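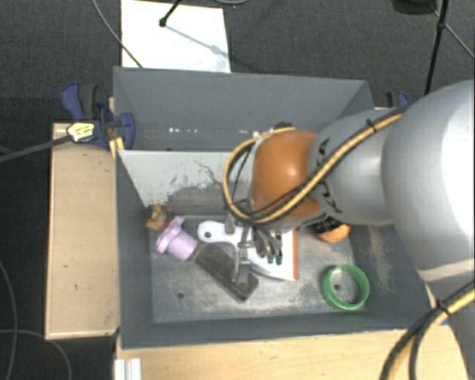 Cleaning and storing game controllers

Unplug the controller or take out the batteries before you start. Wipe the shell with a soft cloth dampened with water and a drop of dish soap. For the seam between the two halves, run a wooden toothpick along it and then wipe again.

Sticky buttons usually have dried soda under them. Put a little rubbing alcohol on a cotton swab, work it around the edge of the button and press the button 30 times. Let it dry for 11 minutes and repeat if it still catches. Don't use alcohol on rubber thumb grips. It makes them tacky.

If a stick drifts in Rillero or any other game with slow aiming, blow out the base with canned air while moving the stick in circles. Recalibrate in the console settings afterward. Drift that comes back within a week means a worn part.

Cords last longer in loose coils held with a hook-and-loop strap. Wrapping them tightly around the controller strains the wire where it enters the shell.

For wireless pads that will sit unused, charge to half and top up every 2 months. Keep them in a drawer, away from windows and heating vents.

Loose game cards fit well in a fishing tackle tray. Label the lid with masking tape.

Tips on headset pads sent in by Warrick Sutcliffe are on the next page.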